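How Does a Robot Pick a Hand?

Robots and Machines: ages 8 and up
Words by Heriberto Nava

Hold out your hand and wiggle the fingers. You have just done something that keeps grown-up engineers awake at night. Your hand has 16 joints in the fingers and thumb if you count the way Villalobos Workshop does, and they will argue with you if you count another way.

A robot arm doesn't come with a hand. It comes with a flat round end, rather like a broom handle with no brush. Somebody has to choose what to screw on to it, and that thing is called a gripper.

The pinchers

The simplest gripper has two fingers that open and close. Picture a pair of kitchen tongs with no interest in salad. Two fingers are very good at bars, boxes and anything else with straight sides. Give them a marble and the marble will leave.

The suckers

Another sort uses a rubber cup and a pump. The pump pulls the air out from under the cup, and the air outside pushes the object and the cup together. A smooth tin lid is a sucker's favourite thing in the world. A woolly jumper is not, as air sneaks in through all the little gaps and the cup sits there wheezing.

The squashy ones

Soft grippers have bendy fingers, or sometimes a bag of something like coffee grounds that goes stiff when the air is sucked out. They are kind to strawberries. They are also slow, and they look a bit like something you would find in a rock pool.

So which is best?

You find out by giving each one the same horrible job. Engineers call it bin picking. You put a muddle of things in a bin, and the arm has to get them out. You would think it would be easy, and so did the engineers.
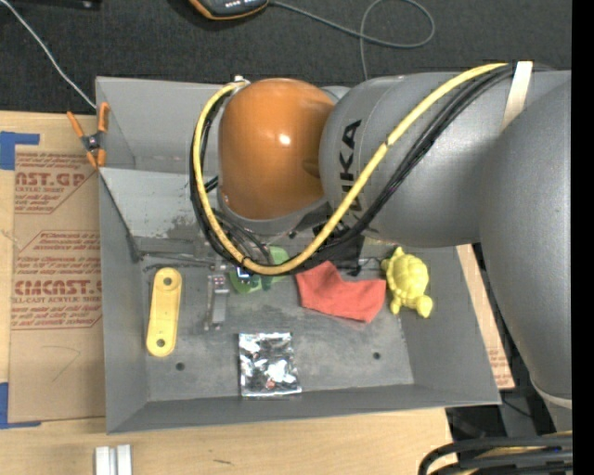

A bin-picking test. Can you find the toy turtle?

The trick is to choose things that are awkward in different ways. Cloth has no proper shape, so a robot that learned where the corners were a moment ago has to start again. Shiny packets bounce light about and confuse cameras. A toy turtle is all bumps and flippers, and good luck finding a flat bit on a shell. A bar with holes in it sounds simple until a sucker puts its cup right over a hole.

Then there are the cables. A gripper often needs electricity or air, so wires and pipes have to travel along the arm with it. They must be long enough to let it turn and not so long that they dangle in the way. Engineers spend a lot of time fussing over this and very little time telling anyone about it.

Keeping score

At Villalobos each gripper gets 28 tries with the same things in the bin. Every try is a pick or a miss. Dropping something halfway is a miss, even if it was a very good halfway. When I visited in March, a squashy gripper called Stoltadar was beating the pinchers on cloth and losing badly on everything thin.

Try it yourself

Put a sock, a spoon, a crisp packet and a small toy in a washing-up bowl. Pick them out with kitchen tongs, then with a drinking straw (suck, don't blow, and make sure everything is clean). Now have a go with one eye shut. Write down your scores and see which tool wins.

If the sock beats you, you are in good company.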